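Reltesano Project: Progress Report, Work Package 4
Home-Task Robot Practice Rules

Period covered: through May

Recording under the draft practice rules continued in furnished bedrooms at the Nunuslow site. The target for this work package is 3,000 accepted episodes. At the close of the period 2,524 had been recorded, of which 1,529 had passed review. The remainder are waiting for a second reviewer or have been returned for relabeling.

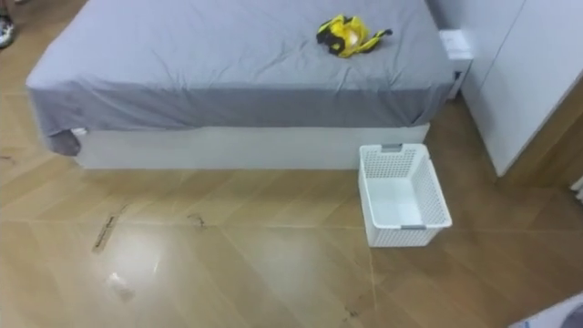 Rule 4 of the draft covers the state of the room before a bed-making or laundry episode starts. The first version said only that the floor must be "clear." Reviewers at Horia read this in different ways, and the wording has been replaced. Items needed for the task, such as an empty white basket standing at the base of the bed, are now listed as permitted. Loose scraps on the floorboards are to be logged at the start and left in place unless they lie on the planned path. Glare on glossy flooring is recorded in the same log.

Rawashdeh has returned comments on the stop-distance and bystander rules. Two points are open: the minimum distance when a person is on the far side of a bed, and who may restart a task after a manual stop. Both will be settled before the text is frozen.

No change to the budget is requested. Next period: finish review of the backlog, issue version 4 of the rules, and retrain operators on the revised floor log.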